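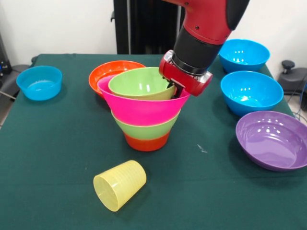 Nested stack at mid-table, with single bowls left and right. Green cloth.

Bowl Storage and Stacking: Gallery
Prurnley Kitchen Notes
Updated Jan 15, 2026

Plastic serving bowls take up more cabinet space than any other item of the same weight in the Prurnley kitchen. The set covered on this page is the Daltau everyday bowl, bought in mixed colors over two orders. The first order came in July and the second replaced bowls lost to cracked rims. All of them share a tapered side and a flat base, so they nest. How well they nest depends on which bowls are put together and how straight they go in.

The gallery has one photo at present. The notes below belong to it and to the shelf the bowls go back to.

Stack, center of table
Orange at the bottom, light green above it, bright pink above that. The pink bowl is the widest layer, and its rim flares well past the ones underneath. Only the tapered lower part of the bottom orange bowl shows.

Top of stack
A second light green bowl lies tipped inside the pink one, open side up and toward the back. A tilted bowl adds height without adding stability. For storage it should be lifted out and set in again level.

Second orange bowl
Leaning on the stack from behind and to the left, with its edge past the pink rim. In a cabinet, this is the position that catches on the door frame. Orange goes with orange in our shelf order.

Left side
One sky-blue bowl, upright, near the back edge of the table.

Right side
Two blue bowls and a purple one, back to front. The purple bowl looks wide and shallow. Shallow forms go on the lower shelf, right side up, with nothing deeper placed inside them.

Cloth
Green, covering the table. A cloth is used for sorting so that bases do not slide or pick up scratches. It is shaken out and folded before the shelf is loaded.

Shelf notes

The shelf is a Wikow wall unit with adjustable pegs. Clear height on the bowl shelf is 50 cm and the full width is 62 cm. The pegs were moved up one position after the second order. Stacks are kept to 7 bowls. Taller stacks fit, but the lower bowls bind and have to be twisted apart, and twisting is how the first rims cracked.

Loading order is widest at the bottom when bowls are stored upright. When they are stored upside down, the widest still goes at the bottom, with the rim on the shelf. Mixed stacks sorted only by color are faster to put away and slower to take apart.

Bowls that stick: run warm water over the outer bowl for a minute, then pull straight up. Do not pry at the rim with a knife.

Drying: bowls go rim down on the rack until no water is left in the foot ring. Nesting them damp leaves a film on the inner wall that has to be washed off again.

Labels: shelf edge labels are Chung clip-in strips, cut to 198 mm. One strip covers two stacks. Color names are written in full, as "lt. blue" and "blue" were being mixed up.

Next additions to this page: lids, measuring cups, the lower shelf after reloading.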